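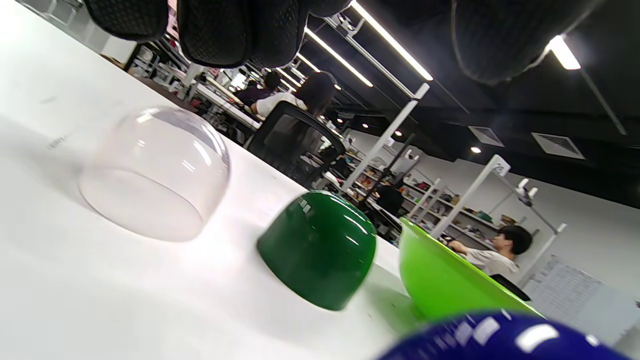 Jumside Releases Bravo Handheld Gripper Kit for Recording Manipulation Tasks

PARANHAM, September. Jumside today released Bravo, a handheld gripper and software kit for recording manipulation demonstrations without a robot present. An operator holds the gripper, performs the task on an ordinary tabletop, and the kit logs wrist camera video, finger opening and six-axis pose on a common clock.

The first public task set, Tabletop Bowls, is released with the kit. It contains 3000 demonstrations of picking, turning and nesting plastic bowls, including clear ones. Transparent and glossy parts were included on purpose. Reflections from overhead lighting are a frequent source of grasp error in policies trained on matte objects only.

Bravo records up to 200 demonstrations per operator per shift. Jumside's previous method, remote control of a bench arm with a leader arm, remains supported, and both methods write to the same file format. Recordings from either source can be mixed in one training run. Of the 3000 demonstrations in the set, 687 were made by remote control and are labeled as such.

"Tracking was the hard part," said Kumaresan Kurian, head of data engineering at Jumside. "If the pose drifts by a centimeter over a long recording, the demonstration is no use for training. We now check drift at the end of each recording and reject the file on the spot, while the operator is still standing at the table."

The gripper fingers match those of the Nuvitz parallel gripper, so recorded finger widths transfer without rescaling. Fingers for other grippers can be printed from the supplied drawings. Calibration takes 7 minutes and is repeated when the camera mount is removed.

The kit is available to order now. The task set, file format description and conversion scripts can be downloaded from the Jumside support page beginning Friday.

Media contact: Jumside Press Office, Paranham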